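About Us

Prilari Ship Services supports the cruise and ferry industry from its head office and main works at Flisach. The company supplies, cleans and maintains the textiles and cabin furnishings used on board passenger ships, and provides trained staff to shipping lines during busy turnaround periods. It serves operators of large ocean-going vessels as well as smaller coastal and river companies.

Our customers work to fixed sailing times. A ship may arrive in the early morning with a full complement of guests and leave again the same afternoon with another. Between those two points, every cabin must be stripped, cleaned, made up and inspected, and the stores for the coming voyage must be brought on board. Prilari plans its work around the berth schedule of each port and agrees the order of work with the ship's hotel department before arrival.

Our History

The company began as a small quayside laundry in Flisach, washing bed linen and crew uniforms for the ferries that called at the harbour. It has traded without a break for 40 years. In the early period most work was collected by handcart from the ferry berth and returned on the next tide. As larger ships began to use the port, the business moved to its present site on the harbour road, where it has been extended twice.

A second base at Hundwood was opened to serve the growing number of cruise calls on that stretch of coast. Hundwood handles its own collections and deliveries, and also holds the reserve stock of bedding, towels and table linen which is kept ready for customers in the event of a delayed shipment or a change of itinerary.

The Yusof partnership was formed later, when Prilari took over the furnishings workshop of that name. Yusof continues to work under its own name and is responsible for curtains, loose covers, mattress repair and soft seating. Its workrooms are on the same site as the Flisach laundry, although its staff spend a good part of the year on board ships in dry dock.

What We Do

Turnaround linen service. Soiled linen is collected at the berth in sealed trolleys and clean linen is delivered in cabin order, deck by deck. Each ship has its own stock, marked and stored separately. Customers may own their linen outright or hire it from us under a fixed-term agreement.

Uniforms and crew laundry. We clean and repair uniforms for deck, engine and hotel departments, and provide a separate service for the personal laundry of crew members. Items are returned in named bags to the crew office.

Guest laundry rooms. Many ships now offer self-service laundry rooms for passengers, particularly on longer voyages and on sailings popular with families. We fit out these rooms, maintain the machines and supply detergent. Our engineers attend while the ship is alongside, and an advice line is open to the ship's own technical staff while she is at sea. Notices reminding guests to check the drum before leaving are supplied with each room. 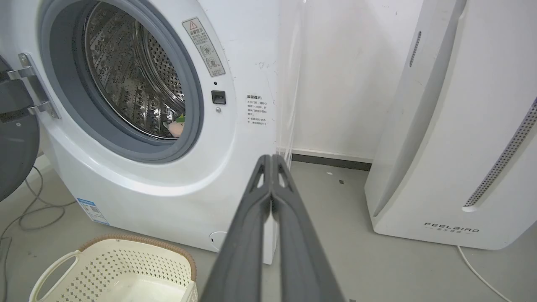

Furnishings and refit. Through Yusof, we measure, make and install soft furnishings for cabins and public rooms. Materials are selected with the customer's designers and must meet the fire safety rules that apply to the vessel. Work may be carried out during a scheduled dry dock or, where the itinerary allows, in stages over a number of port calls.

Turnaround staff. We provide trained cabin cleaners and linen porters for embarkation days. All such staff receive port safety instruction and are familiar with the security arrangements in force at each terminal before they are assigned to a ship.

Our People

The company employs 80 permanent staff across its bases. This number rises in the summer season, which reaches its height in July, when several ships may be in port together. Seasonal staff are offered the same training and the same basic terms as permanent colleagues in equivalent posts, and many return from one year to the next.

Each new member of staff completes an introductory period which covers safe lifting, the handling of soiled linen, conduct on board and the use of gangways and service lifts. Those joining the engineering team follow a longer programme and are accompanied by a senior engineer on their first ship visits. The company also takes apprentices in textile care and in upholstery, the latter being trained in the Yusof workrooms.

Care for the Environment

Laundry work uses a good deal of water and heat, and the company accepts its duty to use both with care. The Flisach works was re-equipped with water recovery tanks when it was last extended, and rinse water is now used again for the first wash of the following load wherever the type of linen permits. Heat from the drying hall is used to warm incoming water.

Linen which is no longer suitable for guest use is graded. The better pieces are passed to local charities, and the remainder is cut for use as cleaning cloths on board and in our own workshops. We ask our suppliers to deliver in returnable crates - a practice now followed by most of them - and we have reduced the use of plastic wrapping on clean linen. Customers who require wrapped delivery for reasons of hygiene or storage may still request it.

Standards and Inspection

Clean linen is checked before packing and again at the point of loading. Any piece found to be marked, torn or of the wrong size is withdrawn and replaced from stock. Customers receive a written record of each delivery, and a service review is held with every line at the close of the season. Complaints are acknowledged by the base concerned and, where they cannot be settled there, are referred to head office.

The company holds insurance for work carried out on board and on the quayside. Copies of certificates and of our health and safety policy are sent to customers and port authorities on request.

Visiting and Contact

Visits to the Flisach works are welcome by prior arrangement. Visitors are asked to report to the gatehouse on the harbour road, where protective footwear will be issued if required. Parties are limited to 20 persons. The Hundwood base lies within the secure port area and can be visited only by those holding a port pass.

Enquiries regarding new contracts should be addressed to the commercial office at Flisach. Requests for urgent linen supply should be made directly to the base nearest the next port of call - the duty desk at each is staffed whenever a customer's ship is alongside.

Page last reviewed: 8 Sep 2022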